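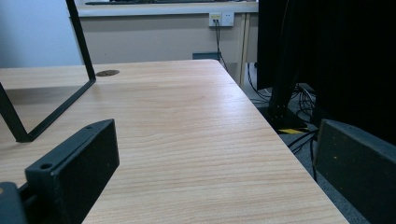 バックアップソフト「Garnmont」の新しいバージョンが9月に公開され、長く待たれていた権限まわりの作り直しがついに入った。OS側のプライバシー保護が厳しくなって以来、メールの保存フォルダやブラウザの履歴が黙ってバックアップから抜け落ちる、という困った症状に悩まされてきた人は多いはずだ。筆者もそのひとりで、配線用の丸い穴がひとつ開いた明るい色の木の机にノートパソコンを置き、さっそく入れて試してみた。これがとてもいい!

いちばん大きな変更は、起動時に走る「アクセス診断」だ。これまでのGarnmontは、読めないフォルダに出会うと記録ファイルに一行残すだけで、画面には「完了」と表示していた。新しい版では、バックアップを始める前に対象フォルダをひととおり確かめ、許可が足りないものを一覧で見せてくれる。一覧の項目を選ぶとシステム設定の該当ページが直接開くので、あの深い階層をたどる必要がない。筆者の環境では、最初の診断で217個のファイルが「読み取り不可」と出た。ほとんどが古いメールの添付ファイルで、正直かなり冷や汗をかいたが、許可を与えて診断をやり直すと一覧はきれいに空になった。

診断そのものも軽い。1,000個のファイルを入れた試験用フォルダなら30秒で終わり、その間もほかの作業は普通にできた。結果はテキストで書き出せるため、家族のパソコンの面倒を見ている人が状況を送ってもらうのにも便利だろう。

開発元のVan Beekによると、今回の作業では、ファイルを読む部分を小さな補助プログラムとして切り離したという。本体に広い権限を渡さなくても、補助プログラムだけを許可すれば動く仕組みだ。許可を求めるダイアログの文面もすっかり書き直され、どのフォルダを何のために読むのかが具体的に書いてある。以前の「動作に必要です」の一言に比べると大変な進歩で、これなら納得して許可ボタンを押せる。

ほかにも細かな改善が並ぶ。外付けディスクを途中で抜いたときの再開処理が見直され、最初からやり直しにならずに続きから進むようになった。暗号化したバックアップを開くときのパスワード欄では、入力中の文字を一時的に表示できる。日本語のファイル名で濁点が分かれてしまう不具合も直っていて、これは個人的にいちばんうれしかった(「バックアップ」というフォルダが二つできるあれです)。

連携ソフトの対応も進んでいる。履歴消去ツールの「Destutix」は、Garnmontの診断結果を読み込んで、同じフォルダの許可状態を自分の画面に表示できるようになった。消去の前に保存が済んでいるかどうかも見られる。同期ソフトの「Cesska」については、現時点では設定の書き出しだけに対応していて、読み込みは次の更新に回された。Cesskaを主に使っている人は、もう少し待ったほうがよさそうだ。

気になった点も挙げておく。更新後の初回起動では、以前に与えた許可がすべて無効になり、もう一度設定しなければならない。補助プログラムが別のソフトとして扱われるための仕様だが、自動バックアップを夜中に予約している人は、更新した日に一度手動で動かしておきたい。また、古い形式のバックアップを変換する間は診断機能が使えない。変換の進み具合は画面下に出るものの、残り時間は表示されない。

新しい版は既存の利用者なら無料で更新できる。試用版は7日間すべての機能が使え、期限が過ぎても保存済みのデータの復元は引き続き可能だ。更新はメニューの「アップデートを確認」から行う。古い版の設定ファイルは自動で引き継がれるが、除外フォルダの指定だけは書式が変わっているので、更新後に一度開いて確かめてほしい。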